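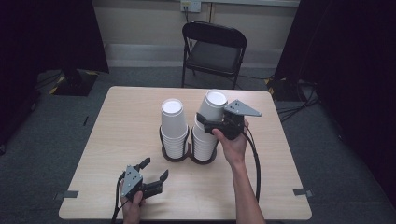 Ticket 2459 - Cup task: success rate drops after retraining
Status: open
Project: Hindeo
Site: Wudcombe

Reported problem
The policy trained on the July set separates nested paper cups less often than the old one. It closes on the stack and lifts two or more together. Same result on both Mamar arms.

Setup
Demos are recorded with the two hand-held grippers, cups mouth-down in the double-ring holder, tape near the front corners of the table. Training set is 3000 episodes.

Checked so far
1. Gripper width calibration. Both units read fine at open and closed.
2. Time sync between left and right streams. No drift found.
3. Episode filter. It let through 172 episodes where the grasp is near the middle of a stack and the other gripper stays open the whole time. The old set had none of these.

Tried
Removed the 172 episodes and retrained with the same seed. Double lifts went down on the left stack. Right stack is unchanged - may be a separate issue with stack height.

Next
Ridgeway build to be rerun with 3 seeds before we change the filter. Please don't delete the removed episodes, they are still needed for the comparison.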